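Cloth is still the hard part: Borghild Lindqvist on what machines can and can't do around the house

10 October 2020

Borghild Lindqvist has spent most of her career on manipulation, the branch of robotics concerned with hands and what they touch. She runs the test group at Tesik, which evaluates household and light-industrial automation for manufacturers who would like to know how far they are from a product. Her standard answer is "farther than your brochure."

We spoke for two hours by video. She asked at the start that I keep two questions separate: whether a machine can do a chore once, and whether it can do it on demand for a year. "Most disagreements in this field come from people answering different ones," she said.

The first question has been answered yes for a long list of tasks. Arms have folded towels, loaded dishwashers and wiped counters in labs for years. The second has a shorter list. Floor vacuuming is on it. So is mowing, given a boundary. Lindqvist puts both down to the same property: the machine can miss a spot and come back to it later at no cost. "A vacuum that misses a strip under the table is a working vacuum. A machine that drops one plate in 100 is a broken machine, and the customer will say so."

Laundry is her group's main subject. In January they began a test series on picking up single pieces of fabric from a flat surface, which is the step before any folding can start. The series ran to 3,360 attempts before the summer break. She would not give me the overall success rate, as part of the work was done for a client, but she was willing to talk about where the failures fell.

"Rigid objects have a pose. Six numbers and you know where everything on the object is. A dropped cloth has no such description. You can see the top layer, and you have to guess at what is under it." A gripper closing on a crumpled cloth may take one layer or three. With one layer, the cloth hangs in a way the software can work with. With three, it comes up as a lump and the next step fails, although the grasp itself would be logged as good. Her group scores the two cases separately. She says many published results do not.

Lighting and color matter as well. A strongly colored cloth on a plain mat of a different color is the easy case, and it is where nearly everyone begins. White sheets on a white bed are near the other end. "The edges go first. Once the edge is gone, you are picking at random, and a random pick is a fair strategy for lifting and a poor one for folding."

On the shop floor she is more optimistic, within limits. Zukero, a linen service she has advised, runs a line at its Åberg plant where hand towels are separated by machine and fed to a conventional folder. The towels are one size. A person clears the jams. "The company is content with that, and they should be. The machine has a narrow job and a person next to it. In a house there is no such person, or there is, and it is the customer."

Cost came up several times. Didinside, a start-up that has shown a countertop folding unit, has talked of a price of 4,000 dollars. Lindqvist has seen the unit run and thinks the mechanism is sound. Her objection is to the loading. Each garment has to be clipped in by hand, right way up, with the sleeves out. "By then I have done the part of the job that takes attention. What is left is two folds."

Speed is another matter. In her tests, the planning step alone can take 30 seconds for one pick. Faster computers will reduce that. She does not expect them to help much with the layer problem, where the missing information is hidden from the camera however quickly the image is processed. Her group has started using small test motions, a lift of a few centimeters and a second look, to find out what the fingers have hold of. It works better than a single look and costs more time — a trade a laundry plant may refuse and a household may accept, if the machine runs overnight.

I asked for a date for a home machine that takes a full basket and returns a stack. She declined to give one.
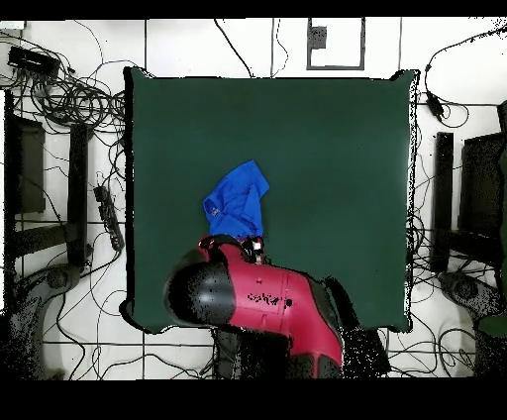
"Ask me about socks first," she said. "Pairing is a vision problem and we are fairly good at it. Getting one sock out of the pile without bringing two others along is the same problem as the towel, only smaller. When somebody shows me that running unattended for a month, with the failures counted, I will start talking about dates."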